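3.2 Materials and laundering procedure

Soft toys were obtained in two groups. The first group came from households in Hepburn and Watilent that had answered a notice in the local library, and consisted of toys in daily use by children under four. The second group was bought new and kept sealed until the start of the work in June. Toys with electronic parts, rigid inserts or bean filling were left out, as were toys whose outer fabric had already torn. After these exclusions 244 toys remained, of which 167 had a long or medium pile and the rest a short pile or a flat woven cover.

Each toy was given a code on a cotton tape tied to a limb or, where there was no limb, to the sewn-in label. Pile height was measured at three points with a depth gauge and the mean taken. Toys were then brushed, weighed and held overnight in the conditioning room before sampling. House dust mite allergen was collected by vacuuming a fixed area of the surface through a paper filter for two minutes, following the method used earlier for mattresses in the Pledard survey. Where a toy was too small for the full template, the whole surface was sampled and the result scaled to area.

Three treatments were compared: a domestic wash at 40 degrees, a domestic wash at 60 degrees, and freezing for one night followed by a cold rinse. Detergent dose and spin speed were held constant. All toys were dried flat on racks at room temperature, as tumble drying was found in the pilot work to mat the longer piles and to make a second pile measurement unreliable. Drying was taken as complete when two successive weighings agreed.

3.3 Effect of pile and shape

Allergen load before treatment was higher on long pile than on short pile, and the difference remained after correction for surface area. Washing at 60 degrees gave the lowest residual load in every pile class. Freezing followed by rinsing performed close to the 40 degree wash on short pile but fell behind it on long pile, where the rinse appeared not to carry loosened material out from the base of the fibres.

Shape had a smaller effect than expected. Toys with limbs, ears or other narrow parts retained slightly more allergen at the seams, while compact forms, including rounded cushions and fruit shapes (Figure 2), gave more even readings across the surface. Compact forms did, however, take longer to dry, and in several cases the core was still damp when the outer fabric felt dry to the hand. Households were therefore advised to judge drying by weight. 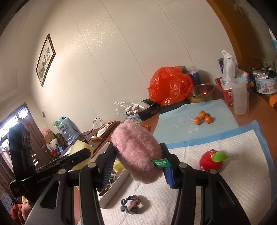

Figure 2. Compact soft toy forms: a rounded pink toy with a fuzzy surface and a red apple with a green felt leaf.

Repeat sampling four weeks after return was possible for 144 toys. Load had risen again in all pile classes, most quickly in toys kept in the bed overnight. The rate of increase did not differ between the two wash temperatures once the starting value was taken into account. Toys stored in an open basket by day showed a slower rise than those left on bedding, although storage was reported by parents and was not checked.

Weight loss after washing was small and is attributed mainly to shed fibre. Seam failure occurred only in toys from the Arka group of households, where the items were older, and these were dropped from the repeat sampling.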